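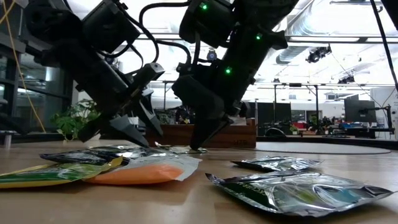 Fall softball first, since sign-up opens Friday and the form still isn't done. Form needs: shirt size, emergency contact, the allergy question (left off last year, parents noticed). Agreed the allergy question goes near the top and has to be filled in before the form will submit. Ties in with snacks. Stand stays with sealed foil bags, same idea as the five on the wood table, the orange one and the rest. No open bowls, no home baking unless labeled. Ingredients list taped up by the window where people can read it. Form to be fixed tonight.

**Last meeting's minutes**

Approved with one fix. Rain policy should say coaches decide by noon, not "around lunch." Fixed in the binder copy. Online copy still wrong.

**Fields**

- Kanley Park confirmed for both diamonds through the end of the season. Permit is in the folder
- Lower diamond drains badly behind second base. Parks said they'd bring infield mix. Have not brought infield mix. Call again
- Mustberg field is the backup. Longer drive, better grass, no bathrooms. Some objection to the bathrooms part. Agreed to use it for practices and makeup games only
- Gate code at Kanley changes in September. Get the new one before the first practice, last year two teams stood in the parking lot for most of an hour
- Base plugs missing on the upper diamond, order more

**Shirts**

Quote from Skodora came in lower than last year but no numbers on the back at that price. Numbers are extra. Long discussion. Younger group doesn't need numbers, older group does becuase of the scorebook. Motion to order numbers for the older group only. Passed, one against.

Minimum order is 100 shirts. We'll be over that if sign-up goes like last fall. If we come up short we order the extra in adult sizes and sell them at the stand.

Colors: same as before except no white. White was a mistake.

Sleeves, short. Somebody asked about the long sleeve option for late season. Kids can wear a shirt under it.

**Fee**

Stays at $40. Discussed going up to cover umpires. Decided against it for fall, look again in the spring once we know what the equipment costs. Sibling discount stays too. Reduced fee requests go to the league email and don't get talked about in meetings, reminder to everyone.

Refunds: full refund until shirts are ordered, nothing after. Put that on the form in plain words this time. Last year's wording was in there but you had to scroll for it.

**Umpires**

Short by 3. Ask at the high school again. Training is one evening, league pays for it. Question about whether a parent can ump their own kid's game, answer is no, also not a game that affects their kid's standings. That second part will be hard with this many teams. Leave it as "try not to."

New mask needed, the strap on the old one is gone. Chest protector ok.

**Travel game**

Osman invited us for the end of season game again. Their field, they feed everybody. Last year was great and people want to go back. Two problems: no bus, and same weekend as the band thing. Carpool sheet to go out with the schedule. Will ask Osman if they can move it a week, if not we go with who we have.

We owe them a return game. Spring.

**Equipment shed**

- Lock sticks. Oil it or replace it
- Helmets checked, two cracked, already thrown out
- Bats not checked yet
- Somebody's cooler has been in there since summer. Purple lid. Come get it
- Line chalk is low, enough for opening day and not much past that
- Wasps. Above the door, left side. Parks says not theirs. Spray in the evening and leave the door shut till morning

**Snack stand**

Already covered the bags above. Also: opens half an hour before first pitch. Cash or card, card reader needs a new charging cord. Prices same. Drinks go up a quarter, they've been under cost all year. Hot dogs only on opening day unless somebody wants to run the grill every week, and no hands went up.

Trash goes in the dumpster by the lot, not in the cans by the field. Raccoons.

**Coaches**

All younger teams covered. One older team still has no head coach, has an assistant who's willing but can't do the early games. Post it with sign-up. Background checks due before anybody runs a practice, no exceptions, and that includes people who did one last year.

Pitch limit for the older group: same as spring. Coach with a question about it should ask before the game, not during.

**Other**

Team photos, same setup as last time, date not set. Scoreboard remote is lost again. Check the shed, check the stand drawer, check your car.

Next meeting same place, bring the permit folder and the shirt samples. Adjourned, chairs stacked, lights off on the way out.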